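The Plate Budget

I had a spreadsheet, and I was proud of it. It had tabs. It had a tab about the other tabs.

This was the spring the Tristonia banquet hall decided it wanted to stop losing dishwashing staff every six weeks, and Vittoria Grasso, who ran the place and also signed my checks, handed me the job of figuring out what a robot would cost us. Her exact words were, "Find out what it costs before I fall in love with it." She'd seen a video, so I was pretty sure the falling had already started.

"What's the ceiling?" I asked.

"Tell me the number and I'll tell you if it's the ceiling."

That is how Vittoria does budgets. I've worked for her a long time and I still walk out of her office knowing less than when I went in.

So I called Cemico, the outfit across the river that sets these things up for kitchens, and I got Osvaldo Sala on the line. Osvaldo talks slowly, like he's reading you a bedtime story, and he never once tried to sell me anything, which made me deeply suspicious. He said come over, bring your spreadsheet, ask whatever you want. I brought the spreadsheet. I also brought a sandwich, because the last vendor visit I'd been on ran four hours and the only food was mints.

His shop was quieter than I expected. I'd pictured sparks, I guess? Something with goggles. What I got was white tables, a lot of black cable on the bench in back, and a blue plate in a wooden dish rack, the kind of rack my aunt has next to her sink.

"Where's the rest of it?" I said.

"The rest of what?"

"The dishes."

"You start with one," said Osvaldo, and he went off to find me a chair.

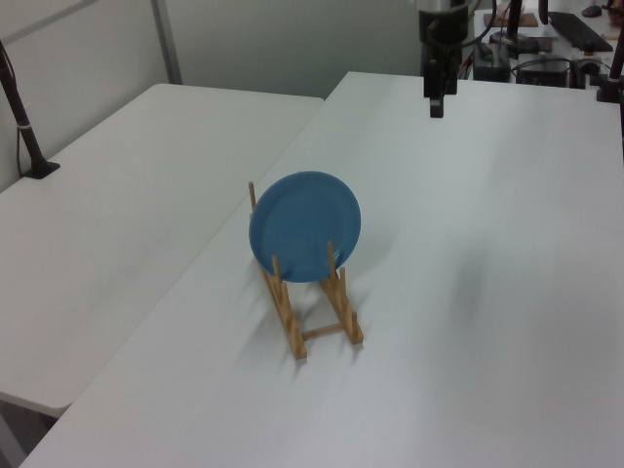 What should you put in the budget before the robot itself?

Put in the racks and the tables, then the hours it'll take somebody to set them all up the same way every morning. Osvaldo made me write that down at the top of a fresh tab, in capitals, and he waited until I'd done it.

I had the arm in row 2. I'd had it there for weeks, all by itself, bold, with a nice green background. The racks were down in row 31 under "misc," next to paper towels. He didn't laugh at me, but he did scroll up and down between the two rows a few times, and I felt every scroll.

"How many plates do you own?" he asked.

I knew this one! We'd done inventory for the insurance. "1,861."

"All the same?"

Well, no. We had the white ones from the old owner, and the scalloped ones Vittoria bought at an auction in Tuhumury and won't discuss, and the big oval platters that don't fit in anything, including the cabinet we bought for them. I started explaining this and he just kept nodding, slower and slower, and I could feel my total going up with every nod.

"New plates," I said finally.

"Maybe fewer kinds of plates," he said. "It's cheaper than more kinds of fingers."

I typed that in too. I didn't have a column for it so I put it under "notes," and to this day it's the only thing in there.

We went through it line by line after that. I'd set aside $3,000 for racks, which I'd thought was wild, and he moved it over to spares and told me to find another $3,000 for the racks themselves. He wanted money for spare fingertips. He wanted money for a second table, and for moving the first table when we realized we'd put it in the wrong spot (he said when, I noticed that). I asked about training and he said 50 hours, and I wrote down 50 hours, and then I sat there trying to think of one person at the hall who had 50 hours of anything.

"Your night guy," said Osvaldo.

"We don't have a night guy. That's why I'm here."

"Then he goes in the budget."

I ate half my sandwich at that point. I offered him the other half and he took it, and we both stood by the table chewing with the arm over the rack and that blue plate tipped up nearly on its edge. I'd stopped seeing a machine with a price on it. I was thinking about my first week at the hall, when I was nineteen and scared to death of the scalloped ones, and how I used to hold every single plate like it might bite me.

"Does it drop them?" I asked.

"Did you?"

I told him that wasn't going in the spreadsheet. 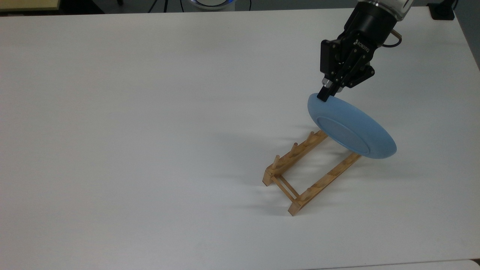 What Vittoria Said

She had the printout for two whole days. I'd dated it 2021-04-25 in the corner and taped the pages together so they folded out like a road map, and every time I went past her office it was open across her desk with a coffee cup on a different part of it.

When she called me in, she had a pencil behind each ear.

"The robot's on page three," she said.

"Yes."

"Why is the robot on page three?"

I gave her the speech. I'd practiced it in the car – tables first, racks first, fewer kinds of plates, spare fingertips, the night guy. I got to the part about the plates and slowed way down, Osvaldo style, hoping it would help. She looked at me the way she looks at a florist's invoice.

"You want me to get rid of the scalloped ones."

"I want you to think about a shelf for them. A nice one. With a light."

She took one pencil down and drew a line across page one, then another line, and I honestly thought that was it, that was the whole project gone. But she was underlining. She underlined racks. She underlined table. She skipped right over the night guy, then went back and put a question mark beside him.

"I can do this page," she said. "This page, this year. We set up the tables, we sort the plates, we see if we can even keep it straight with people doing it. Page two we talk about after the Asosska wedding. Page three, I don't want to hear about it until page two is done."

"So that's the ceiling?"

"That's the floor," said Vittoria. "Go call your friend and ask him where he gets his racks."

I called him from the parking lot. He picked up on the second ring, and before I could say hello he asked me how many of the oval platters there were, and I had to go back inside and look.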